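# Cubes back on, grippers back at work

Good news from the Prastum bench - our pair of hand-held grippers is back in use after five days off!
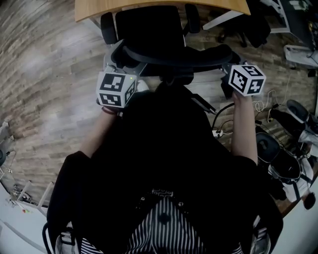 The trouble was tracking. Our Kololis software kept losing the left hand halfway through a recording, and out of 437 takes only 403 were usable (ouch). I cleaned both lenses, tightened every screw I could reach, and finally swapped the marker cubes for freshly printed ones. Each gripper has its own white cube with the black square codes, and the left one has a tiny green light on top, so a quick look at that is now part of my start-up routine. I'm redoing the lost takes Tuesday - come by if you want a turn.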